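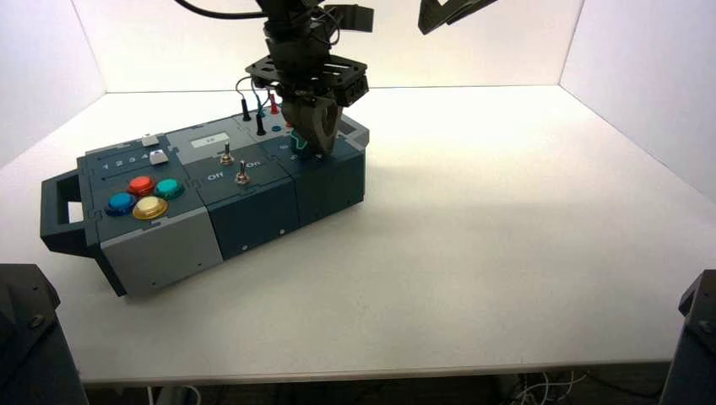
Kumiko Ichikawa wrote to us that she no longer trusts a success rate when the task box stood in one position all day. We agree with her, and our tips for this month begin from her letter.

1. Move the box between trials. Turn it by hand, write down the angle, and only then start the arm. We make 30 trials for each skill before we compare anything.

2. Score every step separately. Pressing a button, moving a switch and inserting a plug are different skills, and one total number hides the weak one.

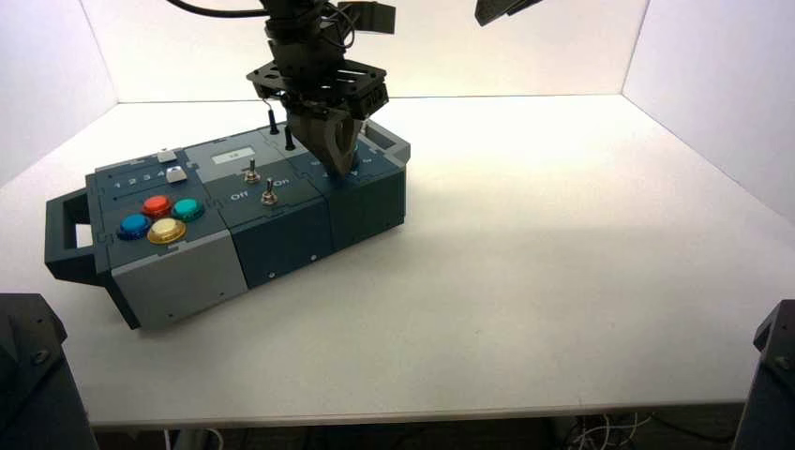
Gastside, April

Mitsuko Okabe repeated our button test with the Nostaslow controller. With the box fixed, it had 100 good presses before the first miss. With the box turned each time, it missed much earlier, always on the side far from the arm. She advises to keep both results on the same sheet.

3. Judge a banana plug by its pin. A plug can lie against the rim of the socket and look good from the head camera. Check the wrist camera also, and write "touching" or "inserted", never "almost".

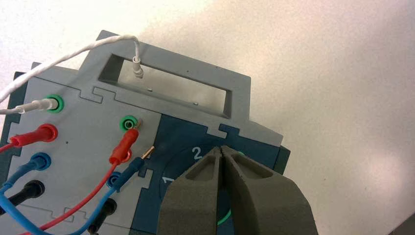
4. Keep the failed trials. We save them in the same folder as the good ones, with the step where the arm stopped written in the file name.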